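Search talks and notes

Speaker notes: Twill, and why I can't stop talking about it

Start with the hand test. Everyone touches their own sleeve! Ask who's wearing denim (usually half the room), then say it: you're all wearing twill.

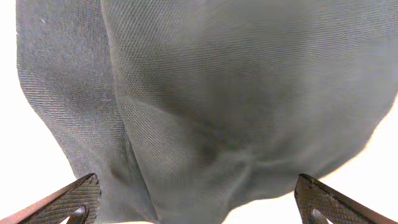
Weaving is over, under, repeat. Twill shifts that pattern one thread sideways on each row, and the shift makes a diagonal. Look at the slanting ridges on the gray cloth, so fine and so regular – I love that. Pause. Let people find the slant on their own jeans.

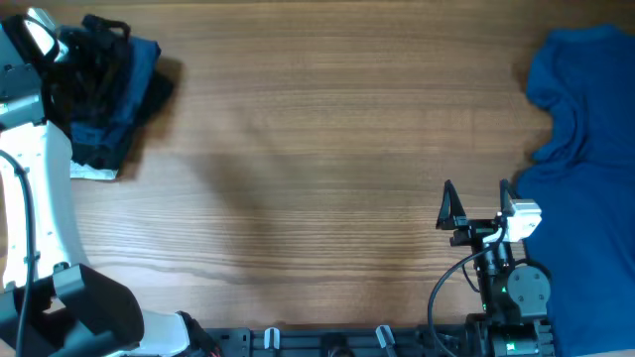

Last changed: January

Now the Stenus sample blanket, 900 threads across. Pass it around, both sides up. Mention drape: fewer crossings, so the threads slide and the cloth folds softly.

Then knits, quickly. Loops, no crossings, lots of stretch. Hold up the Guvo swatch and pull it hard!
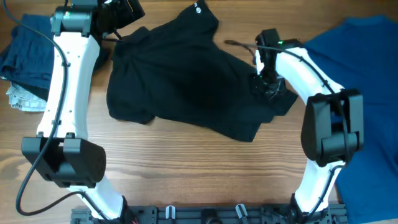 Black T-shirt, crumpled, with folded clothes at upper left.

Finish with the Trilum loom clip, sound on. Questions until 4:30.

Comments
"Checked every pair of pants I own. All slant!"
"Is herringbone a twill too?"
"Yes, it just keeps turning around."

Related
Satin, the slippery cousin
Bang: beating the weft by hand
2,000 rows of plain weave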